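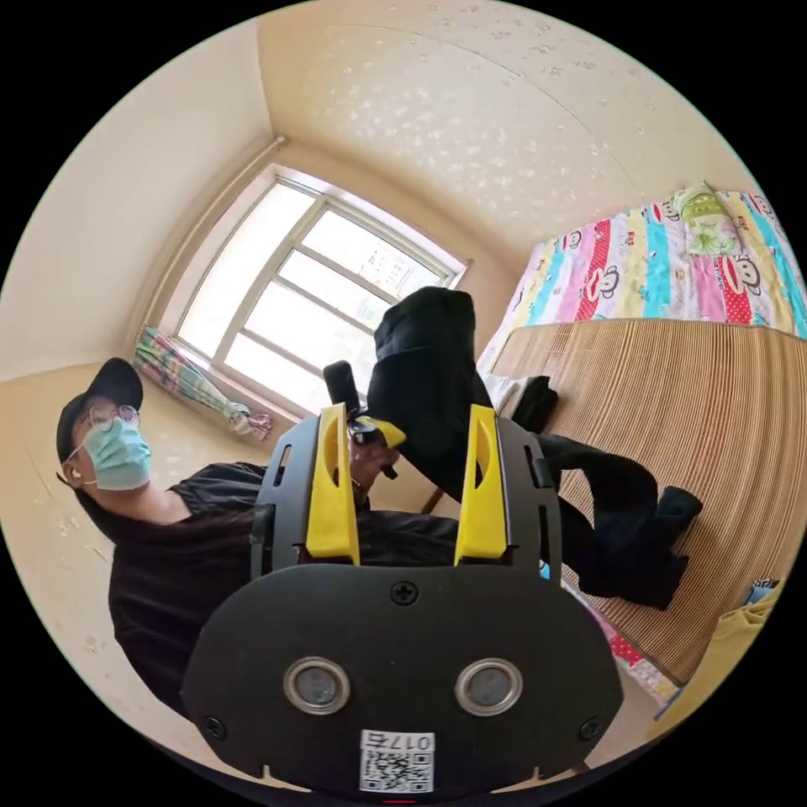 One reader of last month's column wrote in to say that folding clothes on the bed is a bad habit, and that anyone with a chest of drawers should stand at it and do the job there. The bed, she said, only invites you to leave the pile until bedtime.

I have tried it her way and I don't agree. The top of my drawers is too narrow for a pair of trousers, and a jumper hangs off both sides.

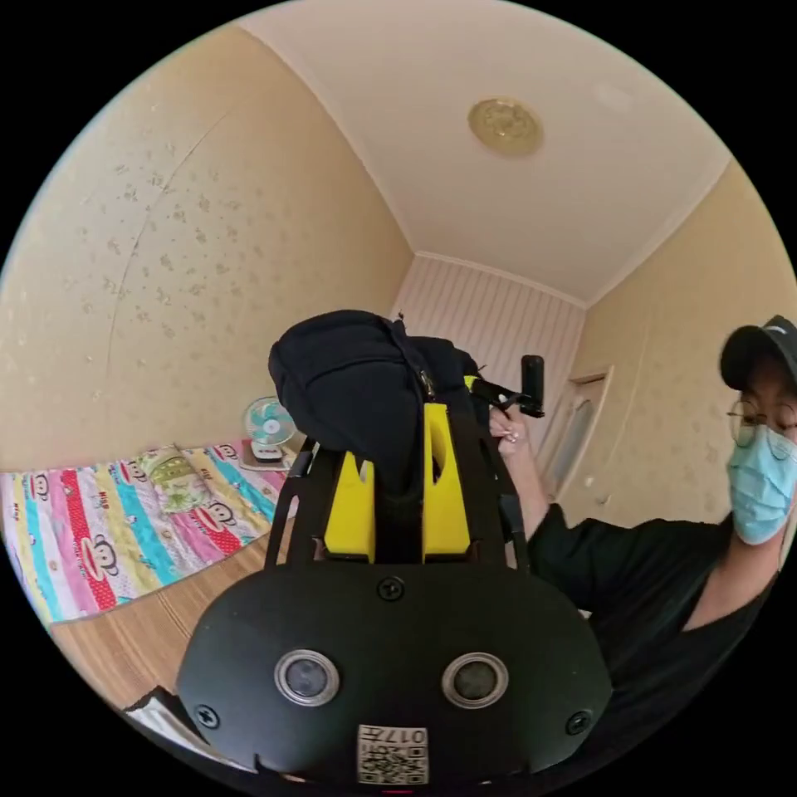

Small bedrooms need a clear order of work, and most of us never learned one. I pick up whatever is nearest, and that is usually the wrong thing. Soft dark fabric, such as a bunched piece of navy cloth, tells you very little until it is shaken out, so I would do those first while there is still space - the stiff things can wait. At my old flat in Culleck I had 11 hangers and 3 shelves, and it was enough once I stopped saving the awkward pieces for last.
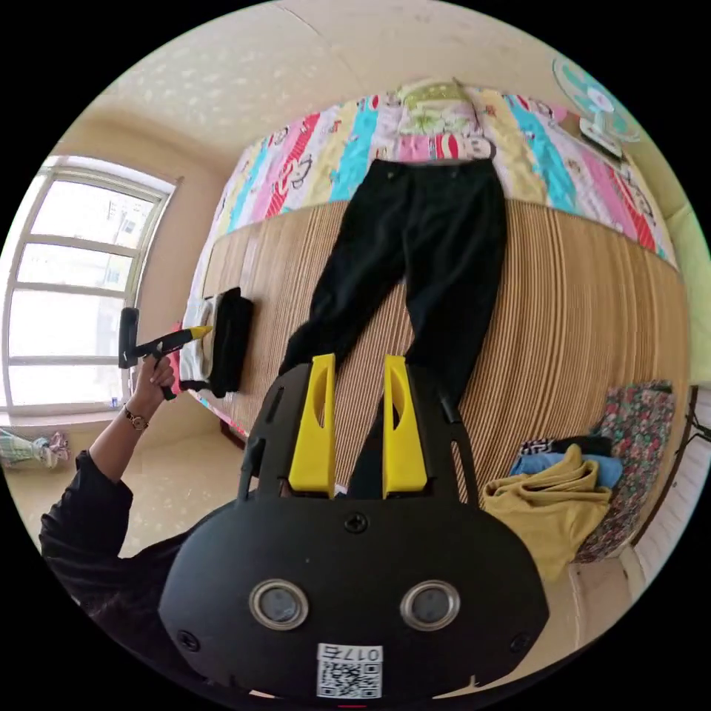 Black trousers laid out lengthwise on the mat, with the folded pile to one side.

A firm flat surface is worth more than any folding board. Pull the quilt up to the wall, lay the legs straight and smooth them by hand. Then put the pile away before you sit down.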